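Flindside open day - the bit with the chips

I'd been meaning to go to the Flindside open day for years and finally got myself on the 49 bus in September, flask in bag, sensible shoes on. Four pounds to get in, and you get a sticker.

The tour starts in the old packing hall, where Elsie Mahuika took 16 of us round at a fair trot. She's worked there since it was still Herrera and she knows every door. My favourite part was the label room - drawers and drawers of them, and you're allowed to open the drawers! I could have stayed all afternoon, but we were moved on to the Alteck building to watch boxes being folded, which was noisier and a lot more fun than it sounds. Jinlong Song let a few of us have a go. Mine leaned.

By then everyone was starving, so it was off to the canteen.

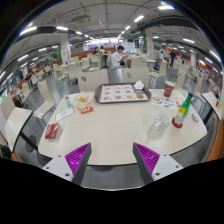

Lunch isn't included in the ticket, so bring some money. The dining hall is huge and the tables are pale with a wood-grain top and nicely rounded corners, so no bruised hips squeezing past. I do like a tray with a paper liner covered in little food pictures, because you end up planning your next meal while eating the chips - golden ones, in a small pile on their open wrapper. I went back for a tea afterwards and then missed the second film in the Skarketti room, so I can't tell you if it's any good.

The shop shuts at four. Go before you eat if you want the tea towels, they'd sold out of the blue.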